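Todavía no me fío del robot que recoge la casa

Compartido 20 veces · 2 comentarios

Mi vecino Italo Donati quiere un robot para la casa. Lo quiere desde hace años, y cada octubre, cuando su empresa reparte el suplemento, me pregunta si ya ha llegado el momento de comprarlo. Yo trabajé mucho tiempo en el taller de Mornen, donde se preparan mazos de cables para máquinas de lavar, y por esta razón él piensa que yo debo saberlo. Le respondo siempre lo mismo: que espere.

Mi opinión no viene del miedo. He visto brazos que sueldan y que ponen tornillos con una paciencia que ninguna persona tiene. Pero soldar un punto fijo es una tarea que el ingeniero ya ha resuelto antes de encender la máquina. Las tareas de la casa, y muchas del taller, son de otra clase. Una camisa cambia de forma cuando la tocamos. Una bolsa de basura también, y un cable todavía más.

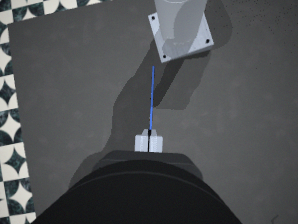 En Mornen teníamos que pasar 800 cables en cada turno, y la empresa compró un sistema de la marca Zanel para quitarnos una parte de ese trabajo. El vendedor nos dijo que era cuestión de semanas. Pasó el invierno y seguíamos pasando los cables con las manos. El sistema cogía bien el cable, esto hay que reconocerlo. Lo difícil venía después, cuando el otro extremo hacía lo que quería, se enganchaba en una esquina o se giraba sobre sí mismo. Una operaria con un mes de experiencia nota en los dedos que el cable se resiste y afloja un poco. No lo piensa. La máquina tiraba.

Mi hija, que estudia en la escuela técnica de Ornora, me dice que esto ya es viejo, que ahora los robots aprenden en simulaciones y repiten el mismo movimiento miles de veces sin romper nada. Tiene razón en parte. Me parece un camino serio, más serio que los vídeos de robots que bailan.
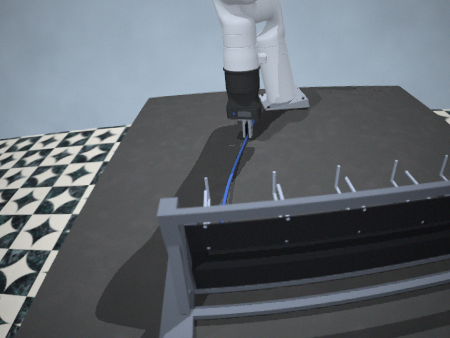

Lo que yo pido a estas simulaciones es que se ocupen de lo aburrido. Durante mucho tiempo vi ejercicios con cubos de colores, y en mi casa no hay cubos de colores. Un cable azul y delgado que baja en curva desde la pinza y se mete detrás del carril de un bastidor, con sus clavijas de metal en fila, se parece mucho más a lo que hacíamos en el turno de mañana. Es un problema honrado. Si un brazo aprende a llevar un cable así por donde debe, y después lo hace en un banco real con grasa y con mala luz, yo cambiaré de opinión con gusto.

De la pantalla al banco, sin embargo, hay una distancia que los folletos no mencionan. La casa de Italo es de 1910, con los suelos torcidos y los enchufes detrás de los muebles – allí ni yo encuentro el cable de la lámpara. Un robot que falla una vez de cada 20 puede ser un buen resultado para un laboratorio. En una cocina significa un plato roto cada noche.

Creo que el taller lo tendrá primero, y la casa bastante más tarde. Italo, mientras tanto, ha gastado el suplemento en un lavavajillas.

2 comentarios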